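1/ Notes from a month of unpaid work on the stock system at a children's home run by the Cullen trust, outside Trultgate. Mostly about supplies, so mute if that bores you.

2/ The home has 64 children and one storeroom. Donations arrive in mixed boxes, sorted by whoever is free. Until April there was a single exercise book for everything in and out.

3/ First job was a full list. We ended up with 219 separate lines, food and cleaning goods together. Eighteen of them were past their date on the day we checked.

4/ The main fault was units. One person wrote "rice, 4" and meant sacks, the next meant kilos. We now write the unit first, then the figure. Old pages have been left as they were. 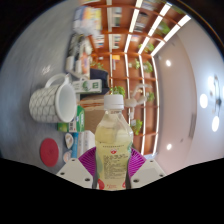 5/ Reorder levels. Each line has a minimum, set from two weeks' normal use plus delivery time. Aitken, the wholesaler, delivers every ten days in the dry months and less often in the rains — so there are two minimums for staples.

6/ Cost. Shelving, labels and a second-hand laptop came to around £200, paid from the Colus small grants fund. The form was four pages and asked for two quotes. Allow three weeks for a reply.

7/ If you want to send goods to a home like this, write first and ask for the current list. Cash is easier for them to use, and the trust sends a receipt against each purchase.

8/ Still open: medicines. They are kept in a locked cupboard with a separate book and the nurse prefers it that way. I have left that alone. Blank stock sheet available on request, A4, two sides.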